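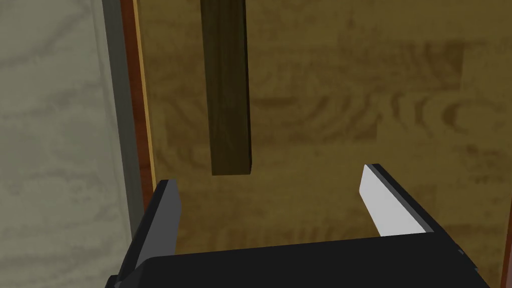 Section 4: Setting the water hardness on your Hilora

Okay, you've got the softener plumbed in and the bypass valve is still closed. Leave it closed for now! I've set up a bunch of these (my own, my sister's, the one at the Lachance Street house) and the hardness setting is where I see people rush and then wonder why their glasses come out cloudy.

Before you start, grab the little test strips from the bag taped inside the lid. If yours went missing, the pool store kind will do fine as long as they read total hardness.

1. Run the cold tap in the kitchen for a few minutes, then fill a clean glass.

2. Dip a strip, shake it once, and lay it flat on a paper towel. Wait as long as the strip packet says before you match the color. I used to check too soon and always read low.

3. Plug in the softener. The display shows dashes, then the clock. Set the time with the arrow keys and hold OK until it beeps.

4. Press MENU until you see HARD. Type in your number from the strip. If you're between two colors, go with the higher one.

Note: The Hilora wants parts per million. My strips read in grains, so I had to multiply by 17.1, and yes, I forgot the first time. The factory setting is 100, and it goes back to that if you do a full reset.

5. Press MENU again for REGEN. I leave mine at 2:00 a.m., when everybody's asleep and no one's going to hop in the shower halfway through.

6. Pour salt into the tank up to the line. Pellets, please, no rock salt. Mine got a nasty sludge at the bottom from the cheap stuff and Bethel Kahsay, who had to help me scoop it out, still brings it up.

7. Open the bypass slowly, a quarter turn, and let the tank fill. You'll hear it gurgle.

Caution: Don't open the valve all the way while the tank is filling. Keep an old towel under the fittings and feel around each one for drips.

8. Once the gurgling stops, open the valve fully and start a manual regen (hold REGEN till the display blinks). Hold off on laundry until it's done.

The gallon counter starts from 3000 and counts down to the next cleaning cycle. Test your tap again the next day, and if it still reads hard, go back to step 4.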